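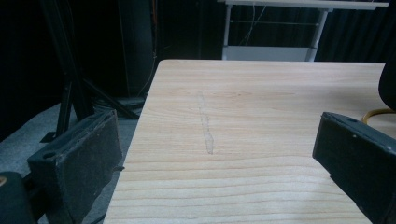 Pale printed grain, with one faint greyish mark near the middle of the board.

Wood-grain surfaces are bought for the pattern and judged, a year or two later, on the marks. A printed top in a light pine colour hides crumbs and fine dust well. It does less for anything with a sheen. A thin translucent streak lying across the direction of the grain will catch the eye from one side of a room and vanish from the other, and the owner may live with it for months before deciding what to do.

Nerea Marín has spent 21 years cleaning and repairing domestic furniture, the last nine of them at Zornora, a workshop that takes in tables, desks and shelving from offices and rented flats. Most of her written advice concerns marks of this kind. She sorts them first by whether they stand above the surface or below it.

"Run a fingernail across it, slowly, with your eyes shut," she says. "If the nail climbs, something has been left there. If it drops, something has gone."

A deposit can be removed. The usual candidates are dried glue, tape residue, drink, hand cream and old polish. Marín starts with a cotton cloth wrung out in warm water with a drop of washing-up liquid, laid on the mark for two minutes and then drawn along the grain. Residue that turns rubbery under the cloth is adhesive and will roll off under a thumb. Residue that turns cloudy is more likely to be polish, and needs a second pass with fresh water before the table is dried.

A scuff is another matter. On a printed surface the pattern lies under a clear wear layer, and the pale line left by a scuff is light scattered from damage to that layer. Abrasive creams widen the damaged area. Melamine sponges do the same at a lower rate, which makes them popular and accounts for a good many of the dull patches that reach the workshop. Marín's instruction for a true scuff is to clean it, dry it and leave it alone.

Solvents come last. White spirit on a corner of cloth, tested first on the underside, will lift most adhesives. Acetone should stay in its bottle.

The second common source of trouble is what gets put down on the table at the end of the day. Keys and buckles scratch. Bags drag grit. Hats are thought of as harmless, and for the table they mostly are, but the hat does less well out of the arrangement. 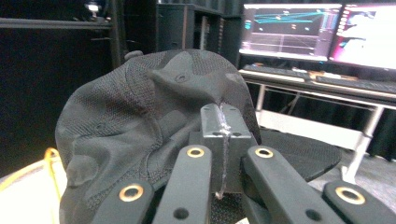
Reading time: 4 min

A mesh baseball cap has very little to hold it up. In the black honeycomb type the crown panels buckle readily under pressure, and a fold pushed up beside the top button can run down past an eyelet and form a peak. The brim may stay flat while the crown behind it collapses into thick creases.

Armelle Charpentier, who cuts patterns for the capmaker Kopecký, puts the difference down to the yarn. Mesh for caps is generally polyester, knitted with open cells, and it has some memory of the shape in which it was heat-set. A brief crush recovers by hand. A crush held under a coat for a whole winter may need steam.

Her method is short. Open the crown from inside with a fist, working from the button outwards. Press each seam flat between finger and thumb, then set the cap over an upturned bowl of the right diameter and hold a steamer well clear of the mesh for a few seconds per panel. Leave it on the bowl overnight. An iron is not suitable at any setting, as the cell walls flatten and take on a shine that cannot be removed.

Washing follows the same logic — cool water, mild soap, no spin. The brim should be kept out of the soak if its core is card, as it is in many older caps.

For storage, Charpentier favours a single peg, or a shelf deep enough to take the brim. Stacking is acceptable if the crowns are nested and the stack is kept to nine or fewer. Caps folded in half, back panels pushed into the front, keep their brims but develop a crease on either side of the button.

The Rarico wall rail, which both women have used, takes a row of caps by the back strap and keeps the crowns off the plaster. It was designed for tea towels.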